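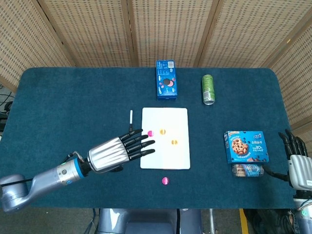 A folding screen with cane panels in thin wooden frames.

The woman who runs the cane workshop in Kivisham would like it known that she did not take up the trade to relax. People come to her stall and tell her it must be so soothing. "They say it with their heads on one side," she says. "I've had a plaster on at least one finger since I was 22."

She has asked me not to use her name, on the grounds that her order book is full and a new customer would only be disappointed. Most of what comes through the door is chairs, nearly always with a hole in the seat and nearly always described on the phone as "just a bit loose". A cat is usually involved. So, more often than you might think, is a brother-in-law who stood on it to change a bulb.

Screens are a newer problem. They went out of fashion, sat in garages for years, and came back all at once. "Now everybody has a corner they want to hide," she says. Her own hides the ironing.

A small seat with the usual pattern takes her 11 hours, spread over several days. She charges for nine, having once been told by a man from Haworth that nine was reasonable. "I don't know why I listened. He sold carpets."

Her advice on looking after cane is short. Keep it away from the radiator, wipe the underside with a damp cloth now and then, and don't kneel on it. She used to hand this out on a printed card, until she found one wedged under a wobbly table leg in the Berar tea rooms.

Will she ever take on an apprentice? There have been two. One stayed until lunch. The other was very good, and now does the same job in the next town for more money.

The workshop is shut for the last week of October.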